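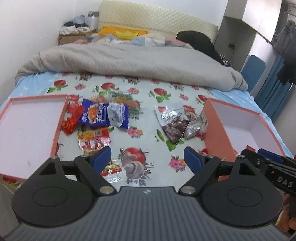 Skollovano Dinghy Results

Race results from the junior and club dinghy series on Cevitz reservoir, typed up from the old paper sheets and put into files you can open in any spreadsheet. If you have ever wanted to know how often a boat that rounds the first mark in last place goes on to win, this is for you!

What you get

There are 145 races and 3,442 finishes, one row per boat per race. Of those races, 134 have full mark roundings as well. The other 11 were sailed on evenings when the rounding sheet was never filled in, so those columns are blank.

races.csv — race number, season, course letter, wind at the start, number of starters
finishes.csv — race number, sail number, class, elapsed time, corrected time, place
roundings.csv — race number, mark, order at the mark
sailors.csv — a sailor code, age band and first season for each of the 611 people who took part

Times are in whole seconds. Wind is in knots, read from the handheld meter on the committee boat, and before the third season it was written down as a Beaufort number. We kept those in a column of their own (wind_bft) and left them unconverted.

Codes you will meet

DNF, DNS, OCS and RET mean what they mean everywhere. ZW is a local one: the boat went the wrong side of the Zurkwood buoy, a mistake so common on course C that it got its own code. Score it as DNF if you want to match the printed tables.

Known problems

Sail numbers 7 and 1 are easy to mix up in Myrtle Sorensen's handwriting (lovely to look at, murder to type). Marcus Schumacher checked every one against the entry forms, and the ones he couldn't settle have a 1 in the unsure column.

Two boats called Lungu raced in the same season. Go by sail number and you'll be fine.

Who did it

Typing: Yolanda Gallagher and Tavion Bellamy. Checking: Marcus Schumacher. Handicap sums: Niall Guthrie, who also wrote the little script that rebuilds the season tables. Run it with a season number and it prints the standings, discards and all — very satisfying to watch.

Use the files for anything you like, and do send corrections. We love getting them!

Last updated 6 May 2018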